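Search this site Enter keywords Go

Vurkwood College Welcomes Its Largest Group of Graduate Students and Opens a Year-Round Mentoring Program

VURKWOOD, 19 November 2020. Vurkwood College is very happy to share that its new graduate mentoring program, known on campus as the Ruotsalainen Fellowship, has finished matching its first students with mentors, and that every student who asked for a partner now has one. The program pairs people in their first year of a master's degree with someone further along, and it carries on through the whole year, well past the busy few days of orientation when everyone is kind to you and you can't remember a single name.

There are 38 students in this first group, and they come from all three of the college's graduate departments. Some moved a long way to be with us. Others grew up a short bus ride from campus and are, we are told, every bit as nervous. Total graduate and undergraduate enrollment at Vurkwood now stands at 1,885, and the college felt it was a good moment to make sure that growing did not mean becoming a place where a person could go weeks without a proper conversation.

"I came to graduate school many years ago with two suitcases and a very poor idea of what a seminar was," said Murray Whitcombe, Dean of Graduate Studies. "A second-year student named the good library floor for me, told me which professor liked early drafts, and took me to buy a winter coat. I have never forgotten it, and I would like every one of our students to have a story along those lines, with or without the coat."
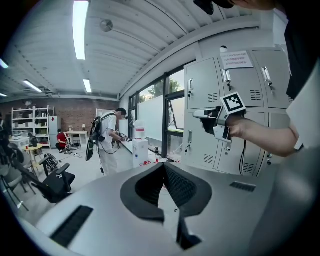
How the Program Works

Students and mentors meet at least once every two weeks, in person or by video, whichever suits them both. There is no set list of topics. Some pairs talk about coursework and thesis plans, some talk about finding an apartment, and a good number, from what we hear, talk mostly about food. Mentors take a short training course before they begin, and they can call on the Graduate Life Office at any time if a student needs more help than a friendly ear can give.

Funding comes from a gift by the Ruotsalainen family, whose ties to the college go back to its days as a small teacher training school on Tarnura Street. The gift pays for 24 mentor stipends each year, along with a modest meal fund so that pairs can share lunch now and then without anyone reaching for a wallet. Several mentors have kindly agreed to take on more than one student this year.

Katsuhiko Noguchi, a second-year master's student in environmental engineering and one of the first mentors to sign up, said the hardest part of his own first semester was learning when to ask for help. "Back home I would have worked on a problem alone for a week before I told anybody," he said. "My classmates here would ask on the first afternoon! I tell my students they can start by asking me. It's good practice, and if I don't know the answer we go and find it together."
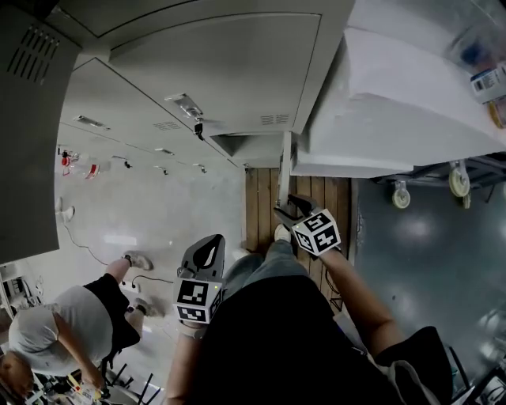

Campus News Releases, Volume 24, No. 3

Applications for the Next Group

The college will begin taking applications for the second group of mentors in April. Any graduate student who has finished two semesters in good standing is welcome to apply, and so are recent graduates who still live close enough to visit. Previous experience in teaching or advising is lovely to have but is by no means required. Patience and a habit of answering messages will do very nicely.

New students do not need to apply. They will find a short form in their welcome packet asking about their field, their interests, and the kind of support they would like, and the Graduate Life Office reads each one by hand before any match is made. Students who would like to change mentors during the year may do so without giving a reason.

The Flellilska Reading Room, on the second floor of the main library, has also been set aside on weekday evenings for mentoring pairs who want a quiet spot to talk. Tea and coffee are provided, and visitors are kindly asked to rinse their cups.

About Vurkwood College

Vurkwood College offers undergraduate and master's degrees in engineering, education, and the life sciences. Members of the press who would like to speak with Dean Whitcombe or with a student mentor are invited to contact the Graduate Life Office during business hours.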